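Print this page | E-mail this page

Section 4: Your First Practice Run at the Stove Station

Hi, Nizar Hourani here. I ran the hot line at the Nseir staff cafeteria before the arm came in, and I got asked to write this section so it would sound like a cook wrote it (it does, sorry in advance!). You'll do everything below in the Zotusari simulator first. Give yourself 10 clean runs before you touch the live station.

What changes for you: you stop standing over the pots, and you start watching, checking and deciding. I missed stirring for a good month. My shoulders didn't.

1. Sign in at the training desk with your own badge number. Please don't share one, the run log goes by badge.

2. Open Wekport and pick Stove Station, then Practice. The kitchen takes a little while to load, so go fill your water bottle.

3. Set the arm speed to 240. The slider goes all the way up to 1000 and yes, everybody tries it once, but at that setting you can't follow a thing.

4. Load recipe card 283. It's a plain vegetable warm-up with one pot and no lid.

NOTE: If the card list comes up blank, log out and back in. Majdi Daher on the early shift can reset your account if that doesn't do it.

5. Before you press Start, look over the cooktop on your screen. Find the pot, find its handle, and see where the arm is compared to both. I say it out loud, like calling an order ("pot right, handle left"), and I still do it on the live line.
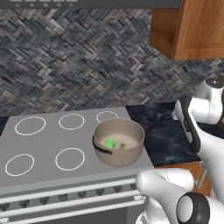 Fig. 4-1. Practice kitchen with the pot on the right side of the cooktop, handle to the left.

6. Press Start and keep your hand near Pause. Let the arm finish its move before you change any setting.

7. If you don't like where it's heading, press Pause, then Step Back. You won't lose points for pausing. I'd much sooner see ten pauses than one knocked pot!

8. When the run ends, type a line or two in the notes box. Plain words are fine.

CAUTION: On the live station, never reach past the yellow floor line while the arm light is green. Pause first, wait for amber, then go in.

Related sections
Section 3: Badges and Sign-In
Section 5: Moving to the Live Station
Section 6: Cleaning the Grodent Grip Pads
Shift Changes and Who Watches What

Questions? Ask at the training desk. | © Nseir Kitchens | Back to top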